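Subject: Re: [kundside-dev] planner stalls when one gripper is inside a container
From: Wiesława Sadowski
To: kundside-dev

Grażyna wrote:

> I am seeing the bimanual planner give up when the right arm is
> inside something tall and the left arm is asked to move anywhere
> at all. It does not fail right away. It thinks for the full
> timeout, returns "no path", and then the retry logic asks it the
> same question again, with the same answer. I have set the
> attempt limit to 3, which makes it fail three times.
>
> The collision world looks right to me in the viewer. Both arms
> are where they should be. The container is a box. I am on the
> October branch of Kundside with the stock Fostimix perception
> node. Is this a known thing, or have I broken something?
>
> Also, what is the "soft" flag on attached objects supposed to
> do? The docs say "marks the object as soft."

Hi Grażyna,

You haven't broken anything. I broke it, in the spring, and it has been waiting patiently for someone to put a hand in a bag.

The key phrase in your message is "the container is a box." Fostimix fits a closed convex hull around every segment it finds, and it has never heard of openings. So from the planner's point of view your right gripper isn't inside a container, it is embedded in a solid block. That is a start state in collision. We used to reject those outright with a rude error, and people complained that the rude error stopped their demos, so I added a relaxation step that nudges the start state until it's free. It works nicely when the overlap is a few millimeters of calibration error. When the overlap is an entire gripper, the nudging wanders off, uses up the time budget, and comes back with nothing. The left arm gets the blame because the left arm was the one you asked about, but the relaxation runs on the whole robot, including the joints you never mentioned.

I wrote that step, I reviewed it, and the comment above it says "good enough for now," with my initials.

We have the same trouble on our bench, so I spent most of yesterday on it. Our test setup is a table with two arms, a dark mat, and whatever groceries the task list calls for. 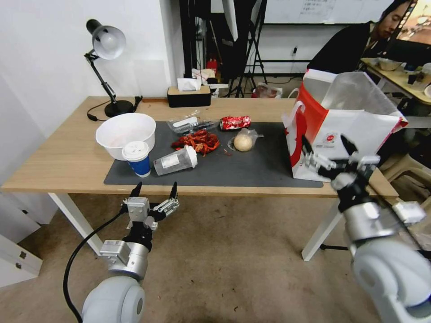 With the hulls switched on, my collision world had one enormous lump in it and a handful of small ones. Segmentation merges things that touch, and then the hull fills in every gap between them, so a pile of odd shapes turns into a smooth hill that the planner treats with great respect. Clear plastic is its own misery. The depth image gives you half a cup, or the table behind the cup, or some opinion in between, and the hull is fitted to that opinion. None of this matters much if you are reaching over things from above. It matters a lot if you are going into one of them.

What I changed, on the branch called open-top:

First, a segment can now carry a container type. If you set it, Kundside builds four thin walls and a floor and leaves the top open. The walls come from the same oriented bounding box as before, so the shape is still crude, but it is crude in a way that lets you put a hand in it. You have to set the type yourself from the task file. I tried guessing it from the point cloud and got 89 correct out of a much longer list than I would like to type here, and several of the wrong ones were the tissue box.

Second, the relaxation step now refuses to move any joint in an arm that isn't part of the request. If an idle arm is in collision, you get an error right away that names the link and the object. The error is rude again. I'm sorry, but I prefer it.

Third, the retry logic checks whether anything in the request or the world has changed since the last attempt. If nothing has, it stops. This took me 2 lines, and I would rather not discuss how long the old version has been in the tree.

As for the soft flag: the docs are accurate and useless. When it's set, contacts between the gripper and that object produce a cost in place of a hard collision, so the planner will brush against the object if the alternative is a silly path. It was meant for cloth. People use it for bags, and that's fine with two warnings. One, the flag covers the whole object, handles included, and a bag handle is exactly the thing you don't want to brush against on the way out. Two, if the object is attached to a gripper, the flag is dropped on attach and is not restored on detach. That is a bug. It's in the tracker as 1643, where I see I promised a fix "this week" without saying which one.

For your case I would do this, in order:

1. Check out open-top and rebuild the scene package. You do not need to rebuild Fostimix.
2. Set the container type in the task file for whatever your right arm is reaching into.
3. Leave soft off until the plan succeeds without it. Then turn it on if the exit path looks too cautious.
4. Put your attempt limit back to the default. Raising it won't help, and I don't want it copied into somebody's config as folklore.

If the left arm still stalls after that, look at the padding. The stock padding is applied to both arms and to the world, so two things that look comfortably apart in the viewer can be overlapping by the time the checker sees them. The viewer draws the unpadded geometry. There's a toggle for this in the display panel, under "Advanced," next to the one that changes the background color. Turn it on before you trust anything you see there. I lost a good part of the afternoon to this and I am the person who put the toggle under "Advanced."

Things this branch does not fix:

The walls don't bend. If the gripper pushes the side of a bag outward, the model stays where it was until the next perception update, and the next update may not come while the arm is blocking the view. For now we freeze the container model on entry and refresh it after the arm is clear. This means that if the container slides during the grasp, the exit path is planned against its old position. I have a half-finished idea about using the wrist pose to shift the model along, but it is currently half an idea and two TODOs.

Contents are ignored. Once you mark something as a container, Kundside throws away the points inside its walls. You'll need your own grasp source for whatever is in there. We're using the Ravonano grasp proposals with the approach direction locked to vertical, and then checking the result against the walls only.

Duda users: your wrapper sets its own relaxation parameters and will override mine without telling you. I think the new idle-arm check still fires, but I haven't tested it, so if you run the wrapper, please try it and post the log here. The full log, please, including the boring part at the top with the versions.

Could you send me your scene file and the two joint states, before and after the failed request? I'd like to turn it into a regression test, and yours is a cleaner case than mine. My scene has too many objects in it, and when the test fails I'd have to work out which of them did it.

I'll leave the branch open for comments until someone besides me has run it on hardware. The change to the error behavior will upset a few people who rely on start states being quietly repaired, so if you are one of them, speak up now and bring a scene file.

Wiesława

--
kundside-dev mailing list
To unsubscribe, send a message with "unsubscribe" in the subject line. Replying to the list with "please unsubscribe me" goes to everyone on it.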